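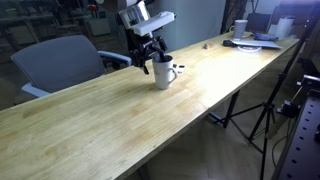 How to Bring a Tired Wooden Table Top Back to Life

A wooden table that gets used every day ends up with a history on it, and I love that! Dark patches along the front edge where your forearms rest, a ring or two from a mug, that slightly dull look where everyone puts their elbows. The good news is that you can fix nearly all of it in a weekend with very little kit, and you don't need to have done anything like it before.

I work at a wooden table all day and I've now refreshed 3 of them (two desks and one enormous kitchen table belonging to my friend Seren Llewellyn), so these are the steps I follow every time.

Before you start

Check what finish you have. Put a few drops of water on a corner that doesn't show much and leave them for ten minutes. If the water soaks in and darkens the wood, you have an oiled or waxed top that's gone thirsty, and this page is for you. If the water sits up in beads, try again on a worn patch. If it beads there too, you may have varnish, and that needs stripping first - a different job, and a dustier one.

If your top is veneer, go very gently with the sandpaper. Look at the end of the table. Grain that carries on over the edge and down is usually solid wood.

What you'll need

Sandpaper in 120, 180 and 240 grit
A sanding block (cork is lovely to hold)
Mild dish soap and two buckets
Plenty of lint-free cotton rags
Hardwax oil or a plain table oil, clear
A white nylon pad
A dust mask and a pair of gloves

Step 1: Clear everything off

Everything! Laptop, mouse, chargers, mugs, the snack you forgot about. I used to shuffle things from one end to the other and do the table in halves, and you can see the join on my first desk to this day. Pull the chairs well back too, especially if they have fabric on them, as the dust gets right into the weave. If your table has a metal base, run some masking tape along the top of the frame where it meets the wood.

Step 2: Wash

A squirt of dish soap in warm water, a rag wrung out until it's barely damp, and work with the grain. Second bucket for rinsing. You'll be amazed at the color of the water. Do the front edge twice, that's where all the hand grease lives. Then let it dry overnight. I know it looks dry after an hour, but leave it.

Step 3: Sand

Start with 120 only on the marks and dark patches, feathering out a hand's width past each one so you don't make a dip. Then do the whole top with 180, end to end, always with the grain. Long strokes, light pressure, let the paper do the work. Finish with 240 until it feels like the inside of a shell.

Don't chase every last mark. Some dark streaks are just the grain of the wood, and they look gorgeous once they're oiled. A black ring that won't budge is probably an iron stain, and oxalic acid wood bleach will shift it if you follow the packet carefully.

Go over the sharp edges with two or three passes of 240, no more. It makes the front so much kinder on your wrists.

Step 4: Get the dust off

Vacuum with the brush head, then wipe with a barely damp rag, then wait half an hour. Open a window.

Step 5: Oil

This is the best bit. Pour out a small puddle, spread it thin with the white pad, and watch the grain come up - I still get a little thrill! Work in sections the length of your arm, keeping a wet edge. After fifteen minutes, wipe off everything that hasn't soaked in. If it feels sticky, you've left too much on.

Let it dry for as long as the tin says, rub it over very lightly with the pad, and do a second coat. Edges as well.

PLEASE don't leave oily rags in a heap. They can heat up and catch fire by themselves. Lay them out flat outdoors to dry, or put them in a metal can full of water with a lid on.

Step 6: Be patient

You can usually put light things back after a day or two, but go easy on hot mugs and spills until the oil has fully cured. The tin will give you a time.

Keeping it nice

Wipe up coffee when you see it. Move your mug spot around a bit, or use a coaster. Add a thin fresh coat once a year - I do mine in June, when I can have all the windows open and the oil dries nicely.

Beca Sayce asked whether you can skip the 180 and go straight from 120 to 240. You can, but the scratches show up under the oil when the light comes in low, and then you'll be sanding it all over again.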